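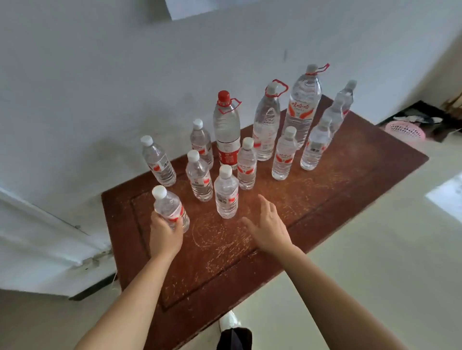

Wrapping a Mild Ankle Sprain

These steps cover compression of a mild lateral ankle sprain with an elastic bandage. They do not apply to a suspected fracture. If you cannot take four steps on the foot, or if pressing on the bony knob at either side of the ankle causes sharp pain, get an X-ray first.

What you need

One elastic bandage, 3 inches wide
Two clips or a strip of medical tape
A chair and a footrest

Steps

1. Sit with the leg supported and the foot at a right angle to the shin. A wrap applied with the toes pointed will bunch when you stand.

2. Start at the base of the toes. Make two turns around the ball of the foot, working from the outside edge over the top.

3. Bring the bandage diagonally across the top of the foot, behind the ankle, and back across to the arch. Pass it under the foot. This completes one figure eight.

4. Repeat, moving toward the leg and covering half of the previous layer each time. Leave the heel open.

5. Finish with two turns above the ankle. Fasten on the front or outside.

Checking the fit

Press a toenail until it turns pale, then let go. Color should return within two seconds. Numbness, tingling, or cool toes mean the wrap is too tight. Remove it and start again from step 2 with less stretch.

Take the wrap off before sleeping. See a doctor if swelling has not gone down after three days.

Reviewed by Duangjai Wannasri, 17th March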